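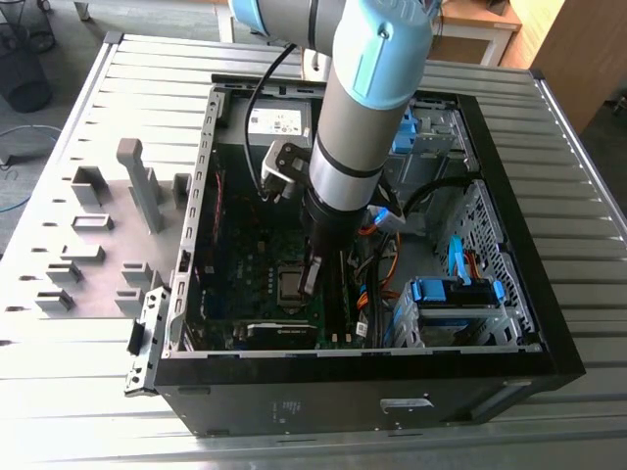
陶艺闲聊区 » 展览与收藏

主题:Cloutier那个瓷片墙,到底该不该装在老馆二楼

楼主:泥巴没干
昨天去看了。先说结论,好看,但是装的位置我有意见。
二楼东头那间,原来放挂毯的,层高不够,瓷片从顶上垂下来,最低那排差不多到我下巴。人一多就得侧着身子走。我背个双肩包,进门就被叫住,让背前面。
作品本身没得挑。262片,每片都薄得透光,下午三点多太阳斜进来那一下真的绝。但是地板是老木地板,走过去能感觉到颤,瓷片会轻轻碰。叮一声,叮一声。
我不知道这个是故意的还是没想到。展签没写。
有去过的说说?

2楼:釉下三分
故意的吧。Rillell做的东西一直都带声音,前年那组碗也是,水滴进去响。

3楼:泥巴没干
回2楼:那组碗是另外的逻辑吧,碗碰水,没有磕瓷。现在这个是瓷碰瓷,天天碰,展到8月,边上不崩才怪。

4楼:窑变惊魂
崩了就崩了呗,耐久又不是唯一标准。

5楼:老坑新泥
4楼说得轻巧,你烧过薄胎没有。我一窑能活下来三成就烧高香了。262片挂上去,前面废掉多少你算算。
而且有振动的屋子就不该放瓷,这是常识。隔壁楼还在修电梯井,早上十点电钻一开,我站在一楼脚底都麻。馆里自己的人也知道,门口贴了告示说上午有噪音。噪音!重点是噪音吗??

6楼:青灰
电梯井那个停了吧,我上礼拜去没听见

7楼:老坑新泥
回6楼:你几点去的

8楼:青灰
下午

9楼:老坑新泥
那不就是了,人家上午钻。

10楼:半碗浆
我说个不一样的。位置我觉得挺好。老馆二楼平时谁去啊,一屋子发暗的油画,我每次都是穿过去上厕所。现在瓷片挂在油画前面,你得隔着白的东西看后面那些黑乎乎的画,反而看进去了。我在那张静物前头站了好久,以前从来没注意过它桌布上的褶子画得那么好。
新馆那个白盒子什么东西放进去都一个样。

11楼:釉下三分
+1 隔着看那个感觉很对

12楼:泥巴没干
回10楼:这个我同意,关系是成立的。我说的是屋子。同一层西头那间也有油画,层高高得多,地面是石头的,为什么不放那间。

13楼:半碗浆
西头那间灯光不行,顶上是老式射灯,照瓷发黄。

14楼:窑变惊魂
灯可以换的啊……

15楼:半碗浆
换灯要报批,老建筑,线不能随便动。我以前在别的馆打过杂,换一排轨道等了17个礼拜。

16楼:冷却中
有人知道悬挂用的什么线吗。我凑近看像鱼线又不太像,有点哑光。瓷片上的孔也特别小,3毫米都不到的样子。烧之前打孔肯定裂,烧完打又容易崩口,想不明白怎么做的

17楼:老坑新泥
素烧完打。素坯用钨钢钻头,手捻,别上电钻。孔要打大一点,釉烧还要缩。

18楼:冷却中
回17楼:瓷泥素烧我一般八百,打的时候还是掉渣,是温度低了吗

19楼:老坑新泥
低了。往上加五六十度试试。打孔的时候背面垫块湿海绵。钻之前坯也先吸点水,粉尘小,你戴口罩啊别学我。

20楼:冷却中
好的谢谢!这周末试

21楼:泥巴没干
线的事我问了展厅里的人,说是Fodex的一种什么涂层线,作者自己带来的,馆里本来备的是钢丝,作者不肯用,嫌反光。布展那几天为这个还来回了好几趟。

22楼:路过看看
钢丝确实反光。但是安全啊,涂层线几个月会不会伸长?本来就到下巴了,再往下掉一截哈哈

23楼:泥巴没干
回22楼:别说了我已经开始替他们紧张了

24楼:釉下三分
补充一下图录的事,有人要买的注意。Gekgate出的,印了300本,馆里商店卖得差不多了。纸是好纸,但是瓷片的白全印偏了,偏蓝,跟现场完全两回事。文章倒是值得看,后半本是访谈,里面说最早的方案是放在地上的,铺一地,人绕着走,后来才改成吊起来。

25楼:窑变惊魂
铺地上那不是更容易踩碎

26楼:釉下三分
所以改了嘛。访谈里讲,去看场地的时候发现那间的地板有坡,肉眼看不出来,瓷片摆上去一头翘。就改了。

27楼:泥巴没干
等等,那不就说明他们知道地板有问题?

28楼:釉下三分
知道坡,没说知道颤。访谈里一个字没提振动。

29楼:老坑新泥
所以我说没想到。你们非要给人家圆成故意的。声音是后来捡着的,捡着了就说是作品的一部分,这种事多了。我自己开窑开出来个歪的也跟客人说这是手作的温度。 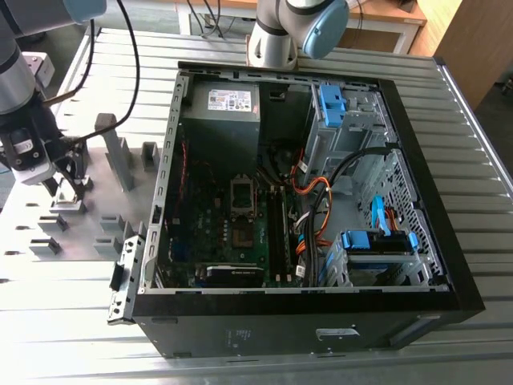 30楼:青灰
老坑这话我不同意,捡着的怎么就不算。开窑本来就是捡。你那个歪的要是真好看,它就是好看,跟你事先想没想没关系。那个叮的声音我听了十来分钟,后来人走光了,地板不动,它不响了,屋里那个静,我到现在还记得。事先设计能设计出这个?

31楼:半碗浆
人走光那一段我也赶上过,同感。

32楼:老坑新泥
行,好听是好听,我没说不好听。我心疼东西。

33楼:冷却中
两个说的不是一件事吧,一个说作品一个说保管

34楼:老坑新泥
对,我说的就是保管。

35楼:路过看看
弱弱问一句,碎了的话有备片吗

36楼:釉下三分
图录没写。我猜有,这么多片不可能刚刚好。

37楼:泥巴没干
我问过,展厅的人说有,放库房了,数目没告诉我。还说开展到现在换过一片,靠窗那边的,有个小孩伸手够。

38楼:窑变惊魂
看吧,不是振动弄的,是小孩弄的

39楼:老坑新泥
才开多久。8月再来看这个帖。

40楼:半碗浆
那间有没有说不让带小孩?我想带我家的去,六岁,手还算老实

41楼:泥巴没干
没说不让,门口有个牌子让牵着。一次放进去的人有限制,周末要排队,工作日早点去不用。不过早上就碰上电钻了,自己权衡一下吧。

42楼:半碗浆
那我挑下午。商店里图录还有没有,偏蓝我也认了

43楼:釉下三分
我去那天柜台上还有一小摞,样本翻得角都卷了。打电话问问吧,他们给留。

44楼:冷却中
题外话回来报一下,今天提前烧了一炉素的,按老坑说的加了六十度,打了几个孔,有一个掉渣,别的都干净。湿海绵真管用。明天上釉

45楼:老坑新泥
掉渣那个别扔,留着试釉。孔里别灌釉,拿棉签掏一下。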